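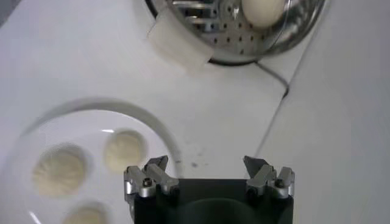 Photo: Hosus Weekly

The woman who runs Moges, the accordion shop on the main street in Brirkano, was playing when I came in, and she didn't stop until the tune was over. I didn't mind one bit!

"People think of the accordion as their grandfather's instrument," she said. "Well, good for their grandfathers. They had taste."

She learned at 6 on a little 20-bass model her aunt brought back from Grevlow, and she still teaches beginners on one like it. Her own is an 80-bass, red, older than she is, and loud enough that the bakery next door knows her whole repertoire.

I asked what goes wrong with them. Wax, mostly. The reeds are held in place with a mix of beeswax and rosin, and after a few decades in somebody's attic it goes brittle. "Then a reed drops off and you get a buzz, or you get nothing. A full set of rewaxing takes me weeks. I love it. I put the radio on and I'm gone."

The most expensive one she ever sold went for $4,000, to a dentist who had never played a note. He now comes to the February dance in Hosus every year and (she swears) has become really good at waltzes.

And for anyone who wants to start? "Rent first. Learn the right hand, get one song you like, and play it till your family begs. Then come in and we'll do the left."

I've booked my first lesson.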